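Public Order Incidents on the Tornport Seafront: Analysis of Police Call Records

Student project report, Module 4
Author: Heidrun Trummer

1. Aim

The project examined whether disorder calls from the Tornport seafront cluster by hour and location, and whether the time taken to close a call depends on the type of incident.

2. Data

The call log was supplied as a spreadsheet of 1242 entries covering one summer season up to the end of October. Entries without a location were removed, as were duplicates. Of the remainder, 337 concerned the seafront. Each was coded as noise, fireworks, harassment, assault or other. Names and addresses had been deleted before the file was handed over.

3. Method

Calls were grouped by hour and by beach section. Street lighting times came from the Civmont switching schedule and were added as a separate column. Coding was done twice, with a gap of one week, and differences were settled by rereading the entry.
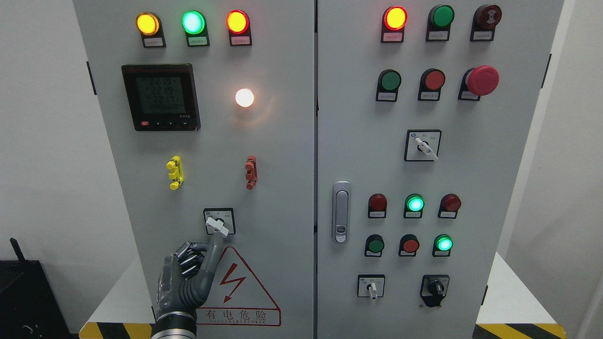
4. Results

Of the seafront calls, 181 were received between 21:00 and midnight. Noise was the largest category in every section except the pier, where harassment came first. Calls coded as harassment stayed open longer than noise calls. Lighting times showed no clear link with call volume.

5. Limitations

The log records what the caller reported, which may differ from what officers found. Arrests are held in another system and could not be matched. The "other" category is too broad and should be split if the work is repeated.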